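Listened to the new Zitora album twice through today. It's called Kaimal and it runs 47 minutes, nine tracks.

The first two songs are the weakest. Fast, tidy, and the drums are mixed too loud for the guitars.

Track three, "Hedimero," is where it picks up. Slow doom riff, then a clean break with bass and organ – best thing they've written.

Vocals are lower than on the debut. I prefer them this way. The harsh parts sound less strained.

Daltance put it out on vinyl, 204 copies. The digital version has one extra song, a short acoustic piece I could do without.

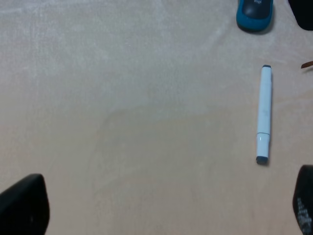
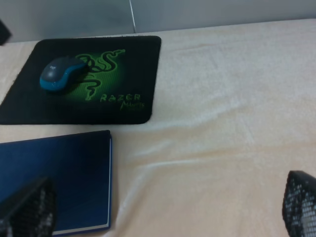
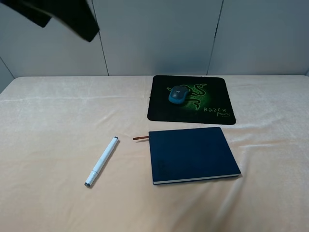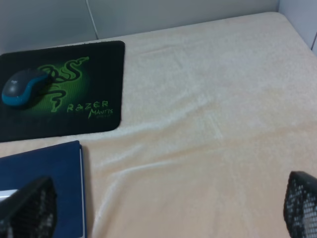

Side B is mostly the title track, 14 minutes of it. The middle drags, but the last solo is worth the wait.

They play again in October. I'd like to hear "Hedimero" live – the organ part will be hard to pull off with four people.

Going with 7 out of 10 for now. The debut is still the one I'd start with.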